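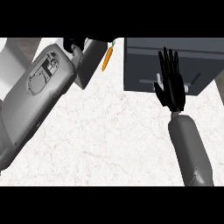 White marble look, veins in pale pink, beige and grey

Real marble, quartz or laminate for a kitchen we actually cook in?
Forum: Kitchens > Counters and Backsplashes
Thread started May 20, 2023

slowsimmer
We are redoing the kitchen in June and the counter is the last thing left to pick. Cabinets are ordered (plain white, flat fronts) and the floor stays. I want a white marble look with a bit of warmth in the veining, no heavy dark streaks. My other half would be happy with anything that wipes clean.

We have three quotes. One is for real marble, honed, from the stone yard in Olden. One is a quartz called Duman, which the kitchen shop pushes hard. The third is laminate from Furnness, the big building supply place out by the highway. The laminate is cheaper than the quartz by a lot, and the quartz comes in $1,000 under the marble.

We cook every night. Lots of lemon, tomatoes, vinegar, turmeric. Two kids. Is real marble a dumb idea?

tin_ceiling
Not dumb, but you have to be OK with etching. Lemon juice will leave a dull mark in minutes and a sealer does nothing about that. Sealer is for stains. People mix the two up and then they feel cheated. Honed hides etching better than polished, so you're at least starting in the right place.

We've had honed marble for eight years. It has rings all over it. I don't see them anymore.

hollowcore
I see them. Every time I visit someone with marble counters I see them. Get the quartz.

tin_ceiling
You're welcome to eat at home.

pantrymoth
I'd ask which quartz before saying get the quartz. Some of the printed ones only have the pattern on the surface, and the edge comes out plain white. It looks strange where the sink is cut out. With a soft veined pattern you may not notice, but with anything bold you will. Ask for a cut sample with a finished edge. If the shop only has the little polished squares, ask again.

slowsimmer
Good point about the edge. The sample I have is a square with all four sides rough, so I can't tell. I'll ask.

Does anyone have experience with the Furnness laminate? I know laminate isn't popular here.

backsplash_blues
We put laminate in the rental and in our own laundry room. Same supplier as yours. Five years in the rental with tenants who do not baby it, and the only damage is a scorch from a pan and one spot by the dishwasher where steam got under the front edge. That second one is on the installer. There was no bead of silicone under the lip and no vapor strip over the dishwasher. If you go laminate, buy the metal or foil strip yourself and hand it to whoever installs it.

The marble patterns have gotten a lot better. The thing that gives it away is the repeat. Lay out the full length in the store if they let you and look for the same vein turning up twice.

hollowcore
The thing that gives it away is the seam. L-shaped kitchen, right? Then you have a miter joint running into the corner, and the veins won't line up.

slowsimmer
Galley, so two straight runs. No corner.

hollowcore
OK, then laminate is less bad than I thought.

marshgrass22
Going to disagree with the first answer a little. Sealer does matter for you if you use turmeric. We have a yellow patch next to the stove that went in before we resealed, and I have tried everything on it: baking soda poultice, peroxide poultice, leaving it in the sun by the window. It faded and then stopped fading. It's the size of a hand. I'd put the spice prep on a board no matter what surface you pick. Turmeric got into my sister's laminate too.

tin_ceiling
I didn't say sealer doesn't matter. I said it does nothing for etching.

marshgrass22
Fair. I read it too fast.

pantrymoth
Turmeric on quartz comes off if you get to it the same day. After that you need something stronger, and you should check the care sheet first. Some makers say no bleach at all and will point to it if you file a claim.

cast_iron_carl
One thing missing so far is heat. The resin in quartz does not like a hot pan. I cracked a quartz counter near the sink by setting a Dutch oven on it straight from a 450 degree oven. It made a noise like a plate dropping. The warranty did not cover it. Marble handles heat better, although I still wouldn't set anything on it straight from the oven. Laminate will bubble or scorch. So whatever you pick you're using trivets, and I'd take heat off your list as a deciding factor.

backsplash_blues
Agree on trivets. We screwed a strip of hardwood to the end of the run by the range and everything hot lands there.

slowsimmer
Thanks all. Next question, and this one is more about looks. The stone yard slab has pink in it. In the yard it looked very soft. At home, the sample next to the white cabinet door looks pinker, almost salmon under the ceiling light. Is that the bulbs?

pantrymoth
Very likely. What color temperature are you running? At 2700K any warm vein goes warmer. Try a 3500K bulb in one fixture for an evening before you reject the slab. Also hold the sample flat at counter height. People lean it against the wall, where it picks up the light in a completely different way.

marshgrass22
And check it against the paint, if you've chosen one. A cool gray wall makes pink look pinker. We went through this with tile. Cuketora had a beige grout that looked fine in the bag and pink on the wall, and it was the gray paint doing it. Changed the paint, kept the grout.

hollowcore
Or pick a slab without pink in it.

tin_ceiling
Slabs vary a lot even from the same block. Go back and look at the actual slab, standing up, wet down if they'll do it, and then have them write your name on it. Take blue tape and mark the part you want over the most visible cabinet. A good fabricator will lay out the templates on the slab with you there. If there's a dense patch of veining, decide where it goes. I wanted ours in the middle of the long run, and it would have ended up under the toaster if I hadn't been standing in the shop.

cast_iron_carl
Also ask what they do with the offcuts. I got a pastry board and a windowsill out of ours for the price of the cutting.

slowsimmer
Update. I called the kitchen shop about the Duman and the pattern goes through the front edge on that line, but they would not promise it at the sink cutout. They're sending a cut piece. Bulbs were 2700K. Swapped one out and the marble sample looks much closer to what I saw in the yard. My other half prefers it under the old bulb.

Tested the laminate sample too. Left lemon, tomato paste and turmeric on it overnight. Lemon and tomato wiped off. Turmeric left a faint yellow ring, mostly gone after dish soap and a second wipe.

backsplash_blues
Do the same on the marble sample, sealed half and bare half. Draw a pencil line down the back so you remember which is which.

hollowcore
You'll see the etch from the lemon on both halves.

tin_ceiling
Yes. For once we agree.

pantrymoth
Have you asked about lead times? If the cabinets go in at the start of June, the stone people can't template until the boxes are level and screwed down, and then you wait for fabrication. Laminate you can have cut ahead on a straight run. Could be two or three weeks without a sink for the stone.

slowsimmer
I had not thought about the sink. The yard said they'd template after the cabinets but didn't say how long after that. Calling them in the morning.

marshgrass22
If it comes to a gap, a sheet of plywood with a hole in it and the old sink dropped in works fine. We lived with ours until the counters came. Paint it first or it gets disgusting.

slowsimmer
We kept the old sink, so that's possible. Right now I'm leaning marble for the run by the window, where we mostly do baking, and laminate or quartz on the stove side. Has anyone mixed two in a galley?

cast_iron_carl
We did, wood on one side and stone on the other. Make sure the thicknesses work with the range height and pick two that don't try to match. Marble facing fake marble is going to bother you. I'd go plain on the stove side.

hollowcore
Plain white quartz, stove side. Marble by the window if you must.

slowsimmer
I'll ask for a plain Duman sample too, then. Will post once the cut piece gets here.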